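Mastent Community Forum > Local History and Civic Events > Reading of the names: proposed change of venue

Posted by harbour_register, 10/08/2021

Members will be aware that the annual commemoration of the Tomudeo ferry disaster is to be held in September, as in previous years. The organisers have now circulated a proposal to move the reading of the names from the quayside to the main room of Covar Hall. I should like to set out the proposal as I understand it and to invite comment from those who attend.

At present the order of the evening is as follows. Those attending gather at the memorial stone, the names are read aloud, a wreath is placed on the water from the slipway, and there is a silence of 2 minutes. The company then walks up Jaunzems Street to the hall for a plain supper. Under the new order, the names would be read indoors after everyone is seated, and only the wreath and the silence would remain at the quay.

Three reasons are given. The first is that the quay is exposed and that a number of older residents no longer feel able to stand there for the full length of the reading. The second is that the names cannot be heard at the back when there is any wind. The third is that the quayside is lit by a single lamp, and the reader has in recent years had to use a torch.

I have no objection to the first reason and some sympathy with the second. It is my view, however, that the names belong at the water. The stone was placed there at the request of the families, and the reading has taken place beside it ever since. Once it is moved indoors it will become an item on a programme, placed between the welcome and the soup.

On the supper itself no change is proposed, and it will again be prepared in private kitchens and brought to the hall.
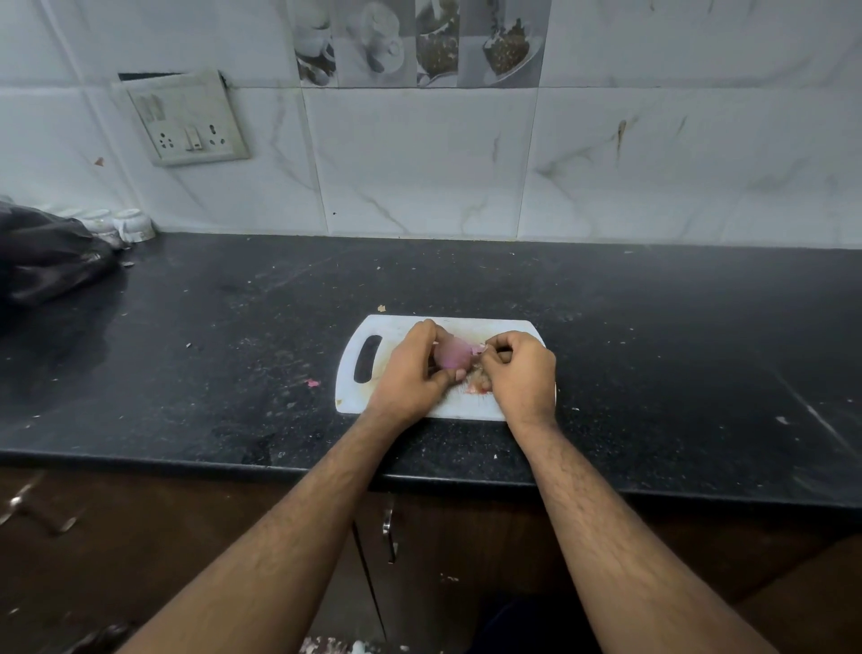 quaysider wrote:

I must disagree with the opening post. My mother attended every year until she could no longer manage the slope, and she has since missed the one part of the evening that mattered to her. She was content to forgo the wreath. She was not content to forgo hearing her uncle's name. If the reading takes place in the hall she will be able to hear it, and I consider that a sufficient argument by itself.

I would add that the families who asked for the stone did not, so far as I can establish, ask for anything in particular to be said beside it. The custom of reading there grew up later.

Posted by stonewall_lane

May I ask whether the previous poster has a source for that last statement? The printed order of service from the first commemoration is held in the reading room on Jaunzems Street. It lists a reading "at the stone", and I have seen the page. I do not say this to score a point, but the matter will be decided in part on what was intended, and members ought to have the wording before them.

Posted by quaysider

I am obliged for the correction. I had relied on a later booklet, which describes the first reading as having been held "in the town". The two are not necessarily in conflict, but the order of service is the better source and I withdraw the remark. My view on the venue is unchanged.

Posted by covar_hall_bookings

A few practical points, as the hall has been mentioned.

The main room is licensed for 200 persons seated. It is reserved for the commemoration from the afternoon onwards whichever order is adopted, so there is no additional charge in either case.

There is level access from the rear car park. The hearing loop was replaced in the spring and is in working order.

If the reading is held indoors we would ask that the tables be laid beforehand and that the serving hatch remain closed until the last name has been read. It cannot be made silent, and it should not be in use at such a moment.

The hall takes no position on the venue.

Posted by ebb_and_flood

I attended for the first time last year, having moved to Mastent only recently, and I hesitate to offer an opinion where others have a family connection. I will say that I could hear very little. I stood near the railings and for 15 minutes I heard the wind and an occasional surname. I was nevertheless glad to be there, and I do not believe I should have felt the same in a warm room with a cup in my hand.

Would it be possible to provide a small loudspeaker at the quay? I ask in ignorance of the cost.

Posted by stonewall_lane

A loudspeaker was tried on one occasion. It was borrowed from the rowing club and it was not a success -- there was a good deal of whistling, and the reader gave it up after the first page. A better one might answer. I should be willing to contribute to the hire.
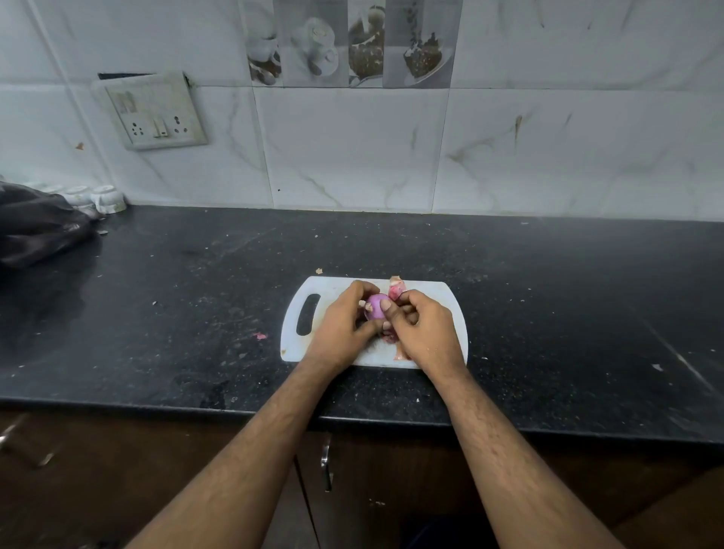 Posted by harbour_register

I am grateful for the replies and should like to put forward a compromise. The names could be read at the stone as now, and the reader's voice carried by a proper loudspeaker; they could then be read a second time in the hall, before the meal, for those who have not been able to come down to the water. This would lengthen the evening, and those cooking at home would need to be told in good time. A small red onion peeled by hand over a white board is a modest task by itself, but it is repeated a great many times for a soup of this size, and it would be discourteous to alter the serving time at short notice. I suggest that the hour be put back by 15 minutes and no more.

As to cost, the hire of equipment could be met from the collection if the organisers agree.

Posted by quaysider

A second reading in the hall would satisfy me entirely. I would ask only that it be the full list and not a shortened one. There was talk some years ago of reading the crew alone, on the grounds that the passenger list is uncertain in 3 places. My great-uncle was a passenger.

Posted by ebb_and_flood

I support the compromise and would be pleased to help carry the equipment down.

Posted by stonewall_lane

I can support it with one reservation. To read the names twice is to suggest that there are two ceremonies, and in time there will be two, with one party at the quay and another at the hall. I have seen this happen with the harvest service at Tomudeo, where the two congregations now scarcely meet. I should prefer that transport be arranged from the hall to the stone for anyone who wants it, with chairs set out beneath the wall, and that the list be read once.

That said, I shall not oppose the second reading if it is the general wish. The full list must certainly be kept.

Posted by harbour_register

The point about chairs is a good one and I regret that I did not think of it. I shall put both suggestions to the organisers in writing and attach the wording from the order of service, if stonewall_lane would be so kind as to copy it out. Members who hold a different view are asked to write separately, so that it is not taken that this thread speaks for everyone.

Posted by stonewall_lane

I shall copy it when the reading room is next open.

Recent topics in Local History and Civic Events

Cleaning of the memorial stone: permitted methods
Spelling of surnames on the Tomudeo passenger list
Covar Hall: photographs of the old stage wanted
Parking on Jaunzems Street during evening events
Wreath orders and the use of wire frames in the harbour
Mastent reading room: revised opening hours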